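工場見学記 Trernword社ではなく、部品の並ぶ現場を歩く2019年4月16日

Trernwoodの本社ではなく、その部品を引き受けているRekness社の工場を見学した。Trernwoodは家庭用の電動シャッターを作る会社で、巻き上げ部に入る減速機をRekness社が組んでいる。参加したのは地域の製造業の勉強会で、前回の10月は鋳物工場だった。今回は樹脂の歯車が中心になる。

集合は午前9時半、正門脇の受付。名札と保護眼鏡、つま先に樹脂の入った靴カバーを受け取る。荷物はロッカーに預け、持ち込めるのは筆記具と手帳だけという決まりだった。撮影は指定の場所でのみ可。案内はJuwita Sutantoさんで、生産管理の担当になって6年になるそうだ。説明は日本語で、ときどき図を描きながら進んだ。

最初に2階の会議室で会社の概要を聞いた。従業員は166名。創業時は金属の小物を削っていたが、今は樹脂の成形と組み立てが売り上げの大半を占める。机の上に減速機の分解見本が置いてあり、順番に手に取ることができた。外側に内歯のついた輪があり、その内側を小さな歯車が回る、いわゆる遊星式である。内歯車、遊星歯車、太陽歯車、それを支えるキャリアという構成は教科書どおりだが、実物を噛み合わせてみると遊びの少なさがよく分かる。

材料は歯車ごとに違う。内歯車には白い樹脂を着色せずに使う。黒い部品のほうには摩耗を抑える添加材が入っていて、混ざらないよう乾燥機から分けてある。参加者から、白と黒を逆にしないのはなぜかという質問が出た。Sutantoさんの答えは、内歯車は成形後に目で見る検査が多く、白いほうが焼けや異物を見つけやすいから、というものだった。

1階に下りて材料置き場を見た。紙袋が棚に積まれ、袋の口には開封日を書いた札が付いている。乾燥機は壁沿いに並び、材料名の札を磁石で貼る方式。札の色と配管の色をそろえてあり、つなぎ間違いがあれば色が合わない。乾燥の終わった材料は配管で隣の成形室へ送られる。吸い込みの音が断続的にするので、この場所では案内の声が少し聞き取りにくかった。

成形室は思ったより涼しかった。機械の背面から熱を屋外へ逃がす改修を数年前に行ったという。内歯車の金型は1回で2個取り。以前は4個取りも試したが、真円度がそろわず元に戻したとのことだった。取り出した品は冷めるまで平らな台に置く。熱いうちに箱へ重ねると、薄い輪はわずかに楕円になる。数字で見れば小さな差でも、組んだときの音に出るらしい。

不良品の見本棚もここにあった。充填不足で歯先が欠けたもの、継ぎ目の線が歯の根元に来たもの、離型のときに白く擦れたもの。それぞれに発生した日と対策を書いた紙が添えられている。勉強会の参加者はこの棚の前に一番長くいた。樹脂成形を手がけている会社の人は、紙の書き方のほうを熱心に書き写していた。原因の欄より対策の欄が大きく取ってある書式である。

次は測定室。室温を一定に保つため、扉は二重になっている。内歯車の測定では、歯に小さな球を当てて向かい合う球の間の距離を測る。ノギスで外径を測るだけでは歯の状態は分からない。抜き取りは300個ごとに行い、結果は壁の管理図に手で点を打っていく。画面にも同じものが出るのに手書きを残しているのは、打つ人が傾向に気づきやすいからだという。測定担当のEdileuza Vieiraさんが実演してくれた。球を当てて値を読み、輪を少し回してまた当てる。動きに無駄がなく、一つ終えるのにそれほどかからない。

Vieiraさんによれば、測定より難しいのは測る前の置き方だという。樹脂の輪は指で挟むと簡単にたわむ。強く持ったまま測れば値が変わるし、机の端に半分かけて置いても変わる。自分で試させてもらったところ、確かに持ち方ひとつで最後の桁が動いた。金属の歯車に慣れた人ほど力を入れすぎるそうで、私もその一人だった。

昼は食堂で定食をいただいた。煮魚と味噌汁、小鉢が二つ。窓の外は駐輪場で、その先に川の堤防が見える。食後にSolankiという社内の改善提案制度の話を聞いた。昔あった製品の名前をそのまま使っているそうだ。昨年度に採用された提案は62件で、治具の持ち手の形を変える、台車の置き場所に線を引く、といった小さなものが多い。採用された提案は食堂の掲示板に貼り出され、提案した人の名前と、実施した日が書かれている。実施日が空欄のままの紙も何枚かあった。

午後は仕分けと組み立ての区画へ移った。成形と測定を終えた部品を、組み立ての順に合わせて箱へ入れ分ける場所である。壁も床も白く、成形室から来ると明るく感じる。緑のベルトのコンベヤーがあり、その手前に青い樹脂の箱が並ぶ。箱は部品の種類ごとに分けて使う。

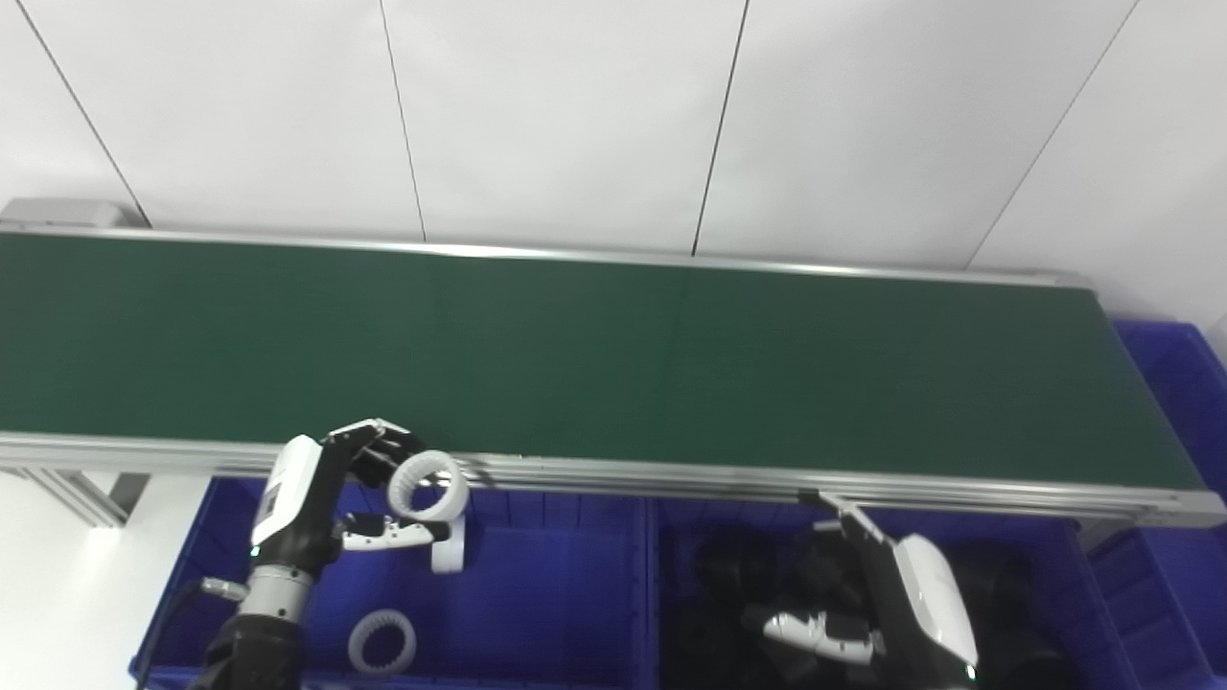

緑のコンベヤーと手前の青い部品箱。左の箱には白い内歯車、中央の箱には黒い部品。

箱の中の並べ方にも決まりがあるのかと尋ねると、黒い小物はまとめて入れてよく、内歯車だけは寝かせて置くのが基本との返事だった。立てたまま詰めると下の輪に重さがかかり、測定室で聞いた話と同じことが起きる。箱に入れる量の上限は品番ごとに決めてあるが、小物の上限は重さで、内歯車の上限は段数で管理している。

コンベヤーの側枠には溝のついたアルミの形材が使われている。溝に金具を差し込んで固定できるため、品番が変わるときに案内板や箱の受けを付け替えやすい。同じ形材で棚や作業台も自作しているそうで、余った材料は長さ別に保管してあった。こうした設備を外注せずに組むようになってから、段取り替えの相談が現場の中で済むようになったという。

組み立ての区画では、グリスの塗布量についての説明が長かった。多すぎると漏れ、少なすぎると初期の音が大きい。現在のグリスはGirkuraという品名で、採用までに何種類か比べた記録がファイルに残っていた。塗る位置は内歯の全周とされている。塗ったあとに手で軽く一回転させ、引っかかりがなければ次の工程へ送る。組み上がった減速機は防音箱の中で回し、音と電流を確認してから梱包に回る。

見学の最後に会議室へ戻り、質疑の時間が30分あった。出た質問のうち、手帳に残っているものを書いておく。

箱の洗浄の頻度について。週に一度、専用の洗い場で洗い、乾いてから戻す。樹脂粉が底の隅にたまりやすいので、そこだけ刷毛を使う。

品番違いの混入をどう防ぐか。歯数の違う内歯車は外径も変えて設計し、合わない治具には入らないようにしている。古い品番にはこの考え方が入っておらず、そちらは箱の札で区別するしかない。

端材の扱いについて。白い樹脂のランナーは粉砕して社内で使う容器の材料に回すが、歯車には戻さない。黒いほうは添加材が入るため業者に引き取ってもらう。

作業者の教育について。新人は最初の二週間、測定室と見本棚で過ごす。組み立てに入るのはそのあとになる。

解散は午後3時半。靴カバーと眼鏡を受付で返し、土産に分解見本と同じ内歯車を一つずつもらった。帰社してから手持ちのノギスで外径を測ってみたが、挟む力で値が変わり、三回とも違う数字になった。勉強会の次回の行き先は未定で、希望があれば月末までに幹事へ連絡することになっている。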